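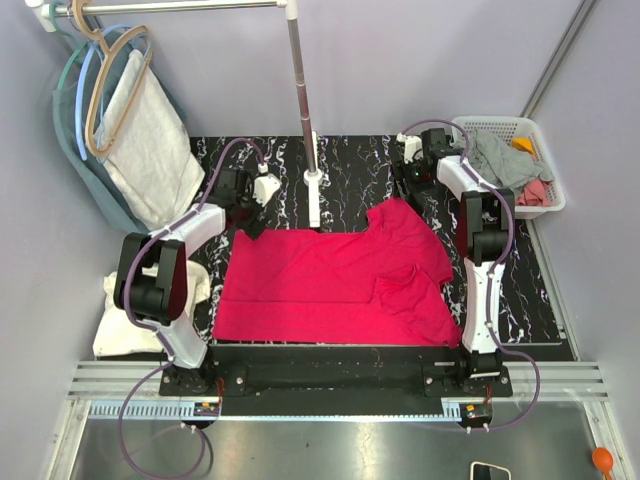 Skála ceiling airer, four-rail

I started making these because I was sick of falling over a clothes horse. We lived in a terrace in Fellcombe with a kitchen the size of a cupboard, and every Thursday (wash day, don't ask me why Thursday) the airer went up in front of the cooker and nobody could get to the kettle. My gran Zdislava Vaněk had one on a pulley over her stove all her life and I'd never given it a thought until I needed one. So I took hers down, measured it, and copied it, more or less. She had it back by teatime.

The Skála is still that airer, with a few things put right. The end castings have a wider slot so the rails lift out for wiping down, and I've changed the pulley wheels to brass, as the old iron ones squeaked something terrible. You can have the castings in black, cream or a dark green that I was talked into by Jin-sol Ryu, who does our painting. It's now the one I sell most of, so fair enough!

The rails are pine, sanded and left bare. People ask about varnish and I always say please don't. Varnish goes tacky over a radiator and then you've got a stripe across your best shirt. If you'd like something on them, a thin rub of beeswax once a year is plenty.

What it will hold

A full load from an ordinary machine, and I do mean full. T-shirts go over a rail at the waist with the sleeves hanging down, and if you give them a good shake and smooth the front out on a table first you can often skip the iron. Trousers by the hem. Sheets folded in half lengthways and draped over two rails with a gap between them, otherwise the middle takes for ever. Socks I put on the outside, just because they're easy to grab in the morning.

Weight limit is 11 kg, hung evenly. Spun washing is fine. Dripping wet blankets straight from the bath are not, and I've had one come down that way, in Melati Lumenta's back bedroom, with me standing under it.

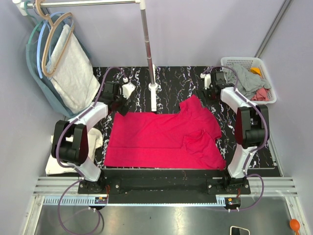

Sizes

Width across the castings: 598 mm
Rails, short: 1220 mm
Rails, long: 1357 mm
Rails per set: four
Cord: 10 metres, natural cotton

The long rails are the same price as the short ones, so get the long if your ceiling will take it. Measure along the joists before you order. I can cut rails down for nothing if you leave a note with the order, but I can't make them any longer.

Putting it up

You need two fixings into solid joist, one for the single pulley and one for the double. The screw hooks in the box are for timber only. If you've got a concrete ceiling, write to me and I'll send the plate version, it's the same money and takes a day or so longer. A cleat goes on the wall at about shoulder height, and do put it where small children can't reach it.

Allow an hour. It took my brother-in-law almost three but he stopped for lunch.

The cord will stretch a bit over the first few weeks. Just retie it at the double pulley - there's a drawing of the knot in the leaflet, by Romana Vaněk, and it's a good clear one.

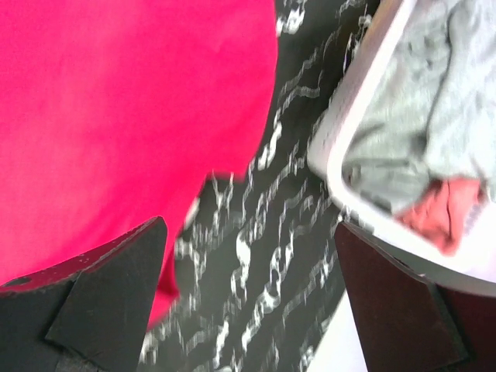

If you'd sooner have a cord that doesn't stretch at all, the Judska is a braided polyester one, off-white, and it's what I've got at home these days. It isn't as pretty and it doesn't knot as nicely. It's a couple of pounds extra and you can pick it from the drop-down when you order.

Spares and delivery

I keep every part: single rails, castings, wheels, cleats, hooks. The older Tutberg airers use the same rails but not the same wheels, so check which you've got (the name is on the inside of the casting). Blažena Zelenak packs the orders and they go out twice a week. Long rails travel in a tube and the castings in a separate box, and sometimes they turn up on different days, so give it a day before you email.

June is usually quiet, and that's when I repaint the seconds. They go up on the shop page at a third off, generally in cream.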